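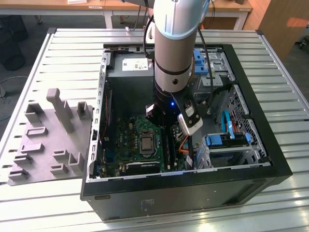

# 중고 데스크톱 정비반 회의록 (8월)

- 시간: 오후 2시 시작, 3시 20분 끝
- 장소: Stotdale 작업실 안쪽 회의 자리
- 참석: 정비반 5명, Fonero 창고 쪽 2명
- 결석: 1명 (사전에 연락 있음)

## 1. 지난 회의 내용 확인

지난 회의록은 수정 없이 승인하였습니다. 나사 보관함을 새로 사는 일은 아직 끝나지 않았습니다. 견적은 받았지만 크기가 선반에 맞지 않아서 다시 요청하기로 했습니다.

## 2. 입고와 재고

Fonero 창고에서 이번 달에 타워형 본체 127대가 들어왔습니다. 올해 목표는 2,000대이고, 지금까지 정비를 마친 것은 865대입니다. 목표보다 조금 늦다는 의견이 있었습니다. 창고 쪽에서는 다음 입고를 둘로 나누어서 보내 줄 수 있다고 했습니다. 정비반은 이 방법에 찬성했습니다.

입고표에 전원공급장치의 유무를 적는 칸이 없습니다. 매번 본체를 열어 본 다음에야 알게 되므로 시간이 많이 걸립니다. 창고 쪽에서 입고표에 칸을 추가하기로 했습니다.

## 3. 본체를 여는 작업의 순서

작업자마다 순서가 달라서 다음과 같이 통일합니다.

1. 전원 케이블을 빼고, 본체를 작업대 위에 옆으로 눕힙니다.
2. 옆판을 열고 안의 먼지를 먼저 제거합니다.
3. 전원공급장치의 스티커에 있는 바코드를 기록합니다.
4. 메모리를 빼고 슬롯의 상태를 확인합니다.
5. CPU 소켓은 마지막에 봅니다. 레버를 세게 당기지 않습니다.

3번에 대하여 질문이 있었습니다. 바코드가 지워진 경우에는 제품 번호를 손으로 적고, 번호도 읽을 수 없으면 "불명"이라고 씁니다. 빈칸으로 두면 나중에 확인을 안 한 것인지 알 수 없습니다.

뒷면 확장 슬롯의 덮개를 잃어버리는 일이 많습니다. 뺀 덮개는 그 본체의 봉투에 넣고, 봉투에 본체 번호를 적습니다.

## 4. 작업대

작업대의 알루미늄 판 사이에 틈이 있어서 작은 나사가 아래로 떨어진다는 이야기가 다시 나왔습니다. 고무 매트를 전체에 깔자는 의견과, 자석 접시만 놓자는 의견이 있었습니다. 매트를 깔면 청소가 어렵다고 하여, 우선 자석 접시를 한 달 동안 써 보고 다음 회의에서 정합니다.

## 5. 부품 구입

메모리 보관용 정전기 방지 봉투가 거의 없습니다. Brukico에 3,000장을 주문하기로 결정했습니다. 작은 크기와 큰 크기의 비율은 정비반이 정해서 이번 주 안에 알려 줍니다. 써멀 구리스는 아직 남아 있으므로 이번에는 사지 않습니다.

## 6. 기타

- Odukoya에 보낼 본체는 저장 장치를 뺀 상태로 포장합니다. 포장 상자에 그 내용을 표시해 주십시오.
- 작업이 끝난 본체의 옆판을 닫지 않고 퇴근하는 경우가 있었습니다. 먼지가 들어가므로 닫아 주십시오.
- 에어컨 바람이 검사 자리로 직접 온다는 의견이 있었습니다. 관리실에 문의합니다.

## 할 일

| 내용 | 담당 | 기한 |
|---|---|---|
| 입고표에 칸 추가 | 창고 | 다음 입고 전 |
| 작업 순서표 인쇄 | 정비반 | 이번 주 |
| 자석 접시 구입 | 정비반 | 이번 주 |
| 봉투 주문 | 정비반 | 비율 결정 후 |
| 나사 보관함 견적 재요청 | 정비반 | 다음 회의 |

다음 회의는 9월에 같은 장소에서 오후 2시에 합니다. 회의록에 틀린 부분이 있으면 작성자에게 말씀해 주십시오.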